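Service Desk > Facilities and Supplies > Closed Tickets

Home | Submit a request | My tickets | Knowledge base | Log out

Subject: Clear plastic cups sticking together in the stack
Site: Lund building, ground floor meeting room
Supplier: Bandero
Raised by: Toshiko Nishimura
Assigned to: Jin-sol Min
Status: Closed

Initial report
Staff report that the clear cups supplied in June are difficult to separate. Two or three frequently come away together, and one cup has split at the rim while being pulled free. The cups are kept stacked on the light wood table.
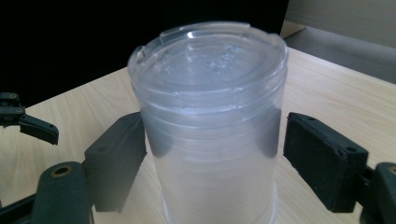
The requester asks whether the fault lies with the product or with the way in which it is stored. The previous cups, supplied by Ustberg, did not present this difficulty.

Update 1, J. Min
The stock record shows that 24 sleeves were received, of which nine have been opened. Please advise whether the fault occurs in every sleeve, and whether the stacks have been pressed down to save space.

Update 2, T. Nishimura
Cups from eight of the opened sleeves were tried. The fault was found in those stored beneath heavier cartons. Cups taken from the top shelf separated normally when handled one at a time.

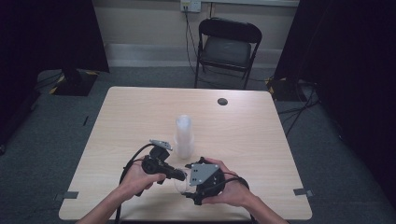 Staff have been asked not to push loose cups back onto a stack.

Resolution, J. Min
Unopened sleeves have been moved to the upper shelf and are to be stored without weight on them. Cups that remain stuck should be twisted gently at the base and not pulled by the rim. Split cups are to be placed in recycling. No credit will be sought from the supplier. Should the fault recur, please reply to this ticket within 8 working days so that it may be reopened.

Contact the Service Desk | © Steltutum Facilities | Back to top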